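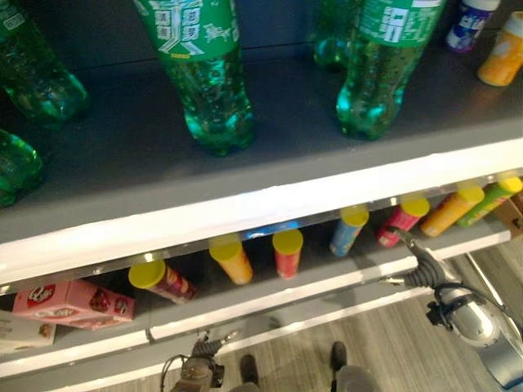 How to register a song in Pandport

Print | E-mail

Before you start, agree the shares with all co-writers. Log in and choose "New work". Write the title as it is on the recording.

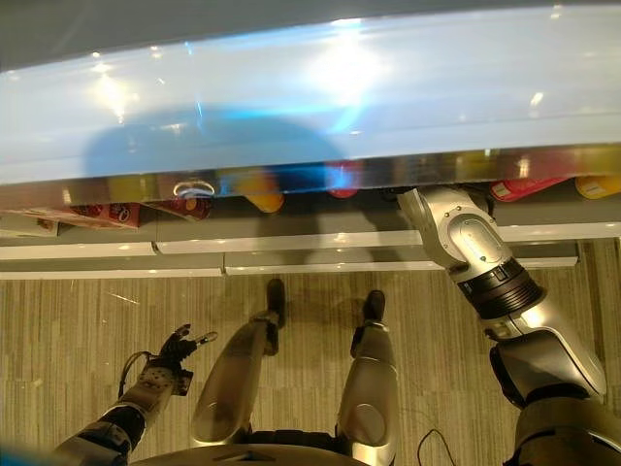 Counter and shelf below

Add each writer and the share. The total must be 100 percent. If the lyrics are a translation, name also the original writer.
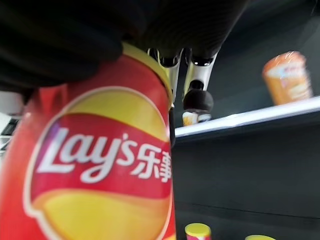 Press "Send" and save the work number. Your co-writers have 14 days to confirm.

Contact: Rima Tannous | © Pandport | Back to top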